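## Comparing finger pads on a bin-picking task

Use this procedure to compare two pad sets on the same arm pair. We run it with the Skudus controller and Lallov pads.

1. Load the Bradeo profile and set the finger opening limit to 110 mm on both arms.
2. Fill the bin with crumpled wrappers and scraps. Keep the pile low - the fingertips must clear the rim before they reach it.
3. Home both arms, then send the left gripper over the near rim at 23 percent speed.
4. Close, lift, release. Repeat three times per pad set without rearranging the pile.
5. Park the right arm with its fingers open and clear of the bin.

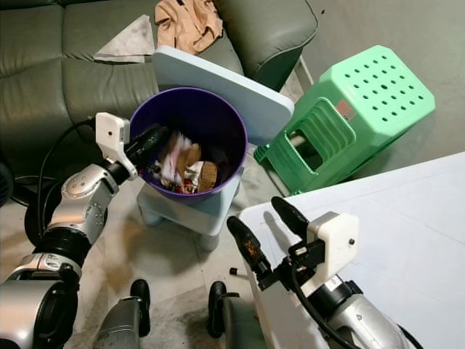
*Step 4, left gripper in the bin, right gripper open over the table.*

Log each attempt as held, slipped or missed. If a pad slips on all three lifts, check its inner surface for wear and rerun before changing the grip force.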